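Budgeting for a two-arm setup: what am I forgetting?
Posted in Robots & Automation > Buying and Planning
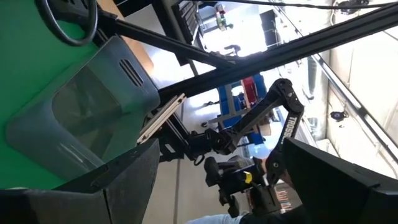

So I run the tinkering side of a small shared shop, and after a lot of nagging on my part we're going to put real money toward our own pair of arms on a frame. I've been told I can have 3000 for "everything that isn't the arms" (the arms come out of a different pot, long story, don't ask me how that pot got filled). I need to hand in a list by July and I'd love for somebody who has done this to tell me where my list is dumb.

What I have so far: black aluminum extrusion for the frame, brackets and bolts, a table, a computer, cameras, power strips, and a line that just says "cables" with 100 next to it. I pulled that 100 out of the air. I also have a quote from a place called Zindel for the extrusion cut to length, and one from Emton for the same thing uncut, which comes in at a bit more than half the price. We do have a saw. Not a great saw.

Things I'm going back and forth on:

Do I pay for cut lengths or do it ourselves?

Is it worth buying spare servos right away, or do I wait until something breaks?

How much floor do I need to plan for? The arms look small on the web page, but then you add a frame, a chair, a cart for tools and somewhere for the person to stand, and the corner I had picked out starts looking pretty tight. We've got a doorway on one side that has to stay clear, so I can't just spread out.

Also, do people put the frame on wheels? I keep seeing both and I can't tell if wheels are a good idea or just what looks nice in the catalog.

Thanks in advance, and sorry for the wall of text!
extrusion_and_coffee

Serpil Coşkun

Okay, I did almost exactly this for our lab last year, so let me go through it in your order.

Cut lengths: pay for them. I know, I know, the saw is right there. I cut ours myself to save money and the ends were off by just enough that the frame rocked, and then I spent two evenings with shims and a square feeling sorry for myself. If your frame has beams at an angle anywhere, it gets worse fast. The price gap you're quoting sounds big, but ask Zindel whether that includes the end tapping. If it does, you'd be buying a tap and a pile of drill bits to match it, and the gap shrinks a lot. Another option is to cut only the pieces where length doesn't matter much (cross pieces for hanging things off of) and order the main ones cut. That's what I'd do with your budget.

Spares: yes, but just for the parts that take the beating. For us that was the wrist and the gripper. I'd set aside money for one spare servo of each size and leave the rest. Check shipping times before you decide. When our first one went, the part itself was no big deal, but we waited 27 days for it and the whole setup sat there while everybody found other things to do. If your supplier is quick you can be braver than I was.

Floor: get some painter's tape and lay it out full size before you order anything. Tape the frame, tape a circle for how far each arm reaches, then put your actual chair in there and sit in it. Roll it back like you would if you were getting up in a hurry. I did this and ended up turning our whole plan ninety degrees. Your door matters too, so open it while the tape is down. And leave room behind the frame, because you'll be back there with a wrench way more than you think.

Wheels: we have them, the locking kind, and we still ended up adding leveling feet. When an arm swings quickly, the frame wiggles on the casters and then your cameras wiggle along with it. If you know it's going to stay put, skip them and spend the money on feet. If you have to share the space, get the kind that have both built in (Gökçe had some decent ones when I was looking, no idea about the price now).

Now for what's missing. Your cable number is way too low! I'd triple it and still keep an eye on it. You need longer ones than you'd guess, since they have to follow the arm and come back down the frame, and you also want clips, sleeves and a few spare power leads. You don't have an emergency stop on the list either. Please put that one at the top. And clamps, a decent light, and a set of hex keys that belongs to the robot and never leaves the corner. Ours live in a drawer with a label, and they still wander off.

Hope that helps, happy to share my parts sheet if you want to see it.

mill_and_rye

Agree with most of that, but I'd go the other way on the computer. Everybody I know bought a big one first and then ran out of money for the boring stuff. Borrow or reuse one for the first couple of months if you can, see what you really need, then buy. I'd hold back 10 percent of the total as well and not tell anyone it's there.

On floor space, we put ours in a corner and regretted it. You can't get around the back. Pull it out from the wall even if it looks silly.

tobes

get the Govia kit, it comes with everything. bit pricey but you're done in 3 boxes

extrusion_and_coffee

Thank you all so much! Taped the floor this afternoon and, yep, the chair hits the tool cart every single time. Moving the cart to the other side and trying again tomorrow. E-stop is on the list now, cables went up to 300, and I've asked Zindel about the tapping. Serpil, yes please to the parts sheet. I looked at the kit too, but it's over what I've got even before shipping, so that one's out for now.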